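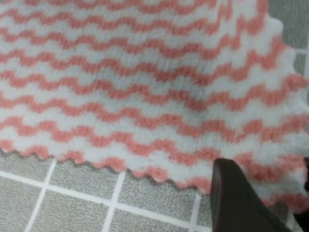
Police oversight panel: we have seats at last!
06/02/2022

What a week for everyone who has been writing letters, knocking on doors and sitting through long meetings about how complaints against the police are handled in Bataineh. The district assembly has voted 46 to 18 in favour of an independent complaints panel, and residents will get 4 of the seats on it – real seats, with a vote.

Until now a complaint went to the same station it was made about. Under the new rules it goes straight to the panel, which can call for station records and must reply to the family in writing within 47 days. Ritu Goel, who has been pressing for this since the Nemik hearings, spoke for us in the chamber and was superb. Her speech is worth reading in full, and we'll have printed copies at the next meeting. 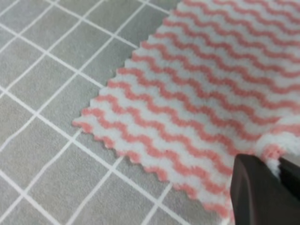

Striped cloth on grey tiles.

There is still plenty to do. The assembly hasn't set a budget yet, and Eamon Geraghty warns that the members for Ostico will try to put the whole thing off until November. Please write to your member now, even if it's only a couple of lines (short letters do get read!). If you live in Jusier and would like to stand for one of the residents' seats, ask Ritu for a form. You don't need any legal training, and she's happy to go through it with you.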